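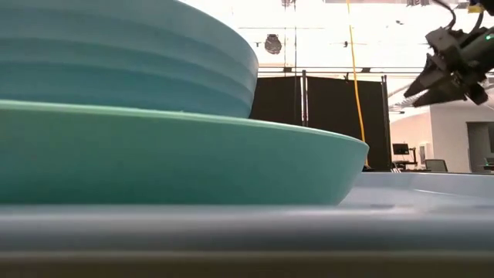
Low camera view, stacked plates on the teal bowl, gripper to the right of them at the top.

Prerkercombe dish stacking set, README

Version of Jul 26, 2026. Maintained by Cinzia D'Amico.

What you are getting

291 recorded attempts at moving plates and bowls with a single arm and a two-finger gripper, made in a shared workshop. Each attempt is one folder. The set grew out of a claim I kept reading in build logs, that a hobby-level arm can clear a table if you feed it enough demonstrations. I wanted to see that for myself and I still have my doubts. If you came for a dish-clearing robot, look elsewhere. If you want fairly messy recordings of one trying, read on.

Hardware

The arm controller is a Talitz board, second revision. The gripper fingers are driven through a Morikawa servo that replaced a weaker one in January. Attempts made before the swap are in the folder named old_servo and should be kept apart from the rest. The grip readings are on a different scale and I never found a conversion I would put my name to. The power supply came from Faller. It hums, and it has not failed.

I don't recommend any of these parts over others. They were what I could get.

Cameras

There is a low camera, nearly level with the table, and a second one looking down. The low view is good for judging finger height against a rim. It is bad for nearly everything else. A tall stack near the lens hides a large part of the table, and in those attempts you will lose sight of whatever is going on behind it. People have suggested cropping the stack out. You can't crop out something that is covering half your view, so use the overhead stream for those.

The near edge of the table is out of focus in the low view. I tried refocusing and lost the rims, so I put it back.

Folder layout

low/ has frames from the low camera
top/ has frames from the overhead camera
arm.csv has joint angles and grip reading, one row per time step
notes.txt has whatever I typed at the time, sometimes nothing
result.txt has one word: placed, dropped, missed or stopped

The two streams are not hardware-synced. They start within 33 milliseconds of each other on a good day, and I have not measured a bad day properly. If your method depends on tight timing, check it yourself before you blame your model.

Labels

I wrote the result labels, alone, by watching the overhead stream. "Placed" means the dish ended up inside the taped area and stayed there until the recording ended. It says nothing about how gently it got there. Several of the "placed" attempts are ugly – a plate let go too high, or dragged the last stretch – and a stricter person would have called them failures. There is no second set of labels to compare against, so treat any success rate computed from this set as one person's opinion.

"Stopped" means I hit the stop button. Sometimes the arm was about to do something stupid and sometimes I only thought it was. The notes do not always say which.

Known problems

Blue and teal dishes on a pale blue surface. Simple color thresholding falls apart on these. I left them in on purpose, but be aware that a method tuned on them may do worse on the white dishes.

Background. The room behind the table stays in view above the partition in the low camera. A model can learn the room. I trained a small one that scored well, then moved the table and it was useless. Please try that before reporting a number.

Long recordings. Most attempts are short. The longest has 1551 time steps, mostly of the arm hovering while I argued with the controller. Trim it or drop it.

Missing rows. If arm.csv has a gap, the controller dropped its connection. I did not fill the gaps in. Smoothing them over makes a nice curve and hides the one thing worth knowing about that attempt.

What I would not use it for

Anything involving real kitchens, wet dishes, glass, or people reaching in. None of that is recorded. I would also be careful with the word "general". One arm and one room do not get you there, and neither will another thousand attempts at the same table.

Size and download

The full set is roughly 710 gigabytes uncompressed, nearly all of it frames. There is a small sample archive with a handful of attempts from each result type. Start with that. If your loader chokes on the sample, it will choke on the rest.

Reporting errors

Open an issue with the attempt number and the time step. "The data looks wrong" is probably true but I can't do anything with it. Label disputes are welcome, and I will change a label if the overhead frames support you. The old value stays in the changelog either way.

Still to do

Relabel the old_servo attempts
Write down the table height, which I keep forgetting
Repeat the moved-table test with the white dishes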